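Posted in: Engineering Diary | Cell Maintenance
3 comments | 11 shares

Engineering diary, December 2021
Gripper cell, Hulberg site
Entry by Citlali Cervantes, maintenance lead

The cell was released to maintenance at the start of the early shift, with the controller reading 2,811 hours since commissioning. The planned work comprised the routine inspection of the gripper, replacement of both finger pads, a check of the tool centre point and a review of the fault log. The arm was brought to its service position, the drives were isolated and the lock was applied in the usual manner. The key remained with me until the work was complete.

The fault log was read first. It held 17 entries for the period, of which all but two were door stops made by operators and require no action. The remaining two were recorded as "grip not confirmed". Both occurred on the closing stroke and both cleared on reset. The operators had made no note of either event in the shift book. I have asked the shift supervisors to remind their teams that a fault which clears on reset must still be written down, with the part in hand and the position of the arm at the time.

Inspection of the gripper followed. The mounting screws at the flange were checked with the torque wrench and one was found to be below its setting. It was removed, cleaned, treated with thread lock and refitted. The witness marks on all the screws were renewed in white paint, as the old marks had become difficult to read. The finger pads showed even wear on the left side. The right pad was worn more heavily towards the tip, and this agrees with the grip faults in the log. Both pads were replaced with the Trunell type held in stores. Two pairs remain on the shelf and a further order has been placed.

The slides were wiped down and greased sparingly. The previous entry for this task called for "plenty" of grease, and I have amended the wording on the maintenance card. Excess grease on this gripper travels to the pads, and the pads then slip. The card now gives one stroke of the small gun to each slide.

The cable dress along the forearm was examined with the arm moved by hand through its lower positions. The second clamp from the wrist had turned on its bracket and was allowing the sensor lead to touch the casting. No damage to the sheath was found. The clamp was returned to its mark and tightened. It should be looked at again in January, and if it has turned a second time the bracket will be changed for the Varela pattern with the locating pin.

The tool centre point was then checked against the fixed pin, using the method in section 54 of the cell manual. The first attempt was abandoned because the pin itself had been fitted without its shim. The shim was found in the drawer beneath the controller, where it does not belong. With the shim in place the check was repeated from each of the approach angles and the point was found to be within tolerance. No change was made to the stored values. Backup file 533 was saved to the site server, and a second copy was placed with the paper records.

Some time was given in the afternoon to the lead which carries the gripper signal. The Fotine adaptor reported a lost connection on two occasions while the arm was at rest, and on neither occasion could the fault be brought on by moving the lead. The adaptor was changed for the spare and the old one has been labelled and retained. I do not consider the matter closed. A fault that cannot be repeated has not been repaired, and the adaptor may prove to be sound.

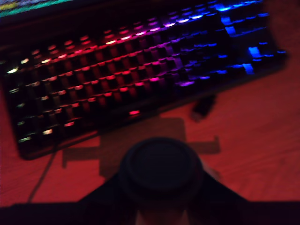
The gripper work closed with the low pass over a desk surface, made at reduced speed with the enable switch held throughout. The purpose of the pass is to confirm that the body keeps its height over equipment which must not be touched, and that the operator is able to judge that height by eye. Lighting has a considerable bearing on the second point. Under red light, with a lit keyboard behind it, the gripper body is almost wholly black against the wood and its lower edges are hard to make out. Its shadow is much the easier shape to follow, a square block with an arm to either side — and the right arm of that shadow reaches towards a small dark object lying by the keyboard, which could readily be overlooked. I have accordingly added a line to the card: the surface is to be cleared of small items before any low pass, and the white task lamp is to be used whenever the height is judged by eye.

The lock was removed and the cell was run empty at reduced speed, then at full speed, and then with parts. No grip fault was recorded during the run. The door switch and both stop buttons were tested and found to be in order, and the results were entered in the safety book and signed.

Matters carried forward: the clamp at the wrist; the order for finger pads; the retained adaptor, which is to be tried on the bench; and a proper holder for the shim, so that it is kept with the pin. The cell was handed back to production before the late shift began.

Filed under: grippers, inspection, fault log
Contact the maintenance office | © Hulberg Engineering Services | Back to top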